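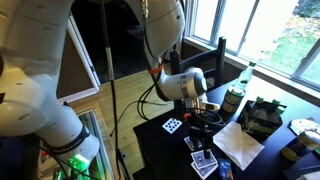 According to one reader of our draft, the people at Tosteck, the real question is whether a bigger pile of demonstrations teaches a policy anything that a smaller and better chosen pile would not. We take that remark as our starting point. We share the doubt behind it, and this section does not fully settle it.

Home | Papers | Data | People | Contact

Figure 1. The Lusta arm over the collection table, with bottles, cans and playing cards among the objects.

4. Collecting the examples

4.1 Setting

It has become common to report the size of a robot dataset first and its makeup later, if at all. Ours holds 2000 demonstrations, and we would ask the reader not to be impressed by that. All of them come from one arm in one room beside a large window (Figure 1). A policy trained on them has seen a great deal of one table.

We kept household objects on the table because that is where claims of general skill tend to be tested. A bottle is an easy thing to find and a hard thing to set down upright. A playing card lying flat is close to the worst case for a two-finger grasp, and we suspect that many published sets leave such objects out for that reason. Ours keeps them, along with every attempt at them that went wrong.

4.2 Procedure

Each demonstration was driven by a human operator from a written instruction drawn at random. Operators were told to stop after one failed retry. They did not always stop. In March we went back through the logs and found 48 episodes in which the operator had kept trying until the grasp held, then marked the whole run as a clean success. Those runs are still in the release under a separate label. Dropping them quietly would have made our numbers look better and told the reader less.

The Gotar protocol asks for the table to be reset to a fixed layout between runs. We did not follow it. A fixed layout makes it easy for a model to learn where things are and skip learning what they are, and a high score on such data says little about either.

4.3 Does more help?

We trained the same model on random subsets of the data. The gain from 512 demonstrations to the full set was small on objects seen in training and fell within the spread between seeds on new ones. A subset of 580 chosen only for variety of starting position did as well as the full set on both. We had expected the full set to win, and we reran the comparison with fresh seeds before writing this down.

This does not show that scale is useless. Thongdee, the only comparable collection we know of, was gathered across several rooms, and its authors report steady gains. Their rooms and their episode counts grew together, though, so the two effects cannot be pulled apart from what they published. Until someone holds one of them still, we see no good grounds for quoting episode counts as a measure of quality, ours included.

Last updated: 2025-05-18

Contact the authors | Copyright Lusta project | Back to top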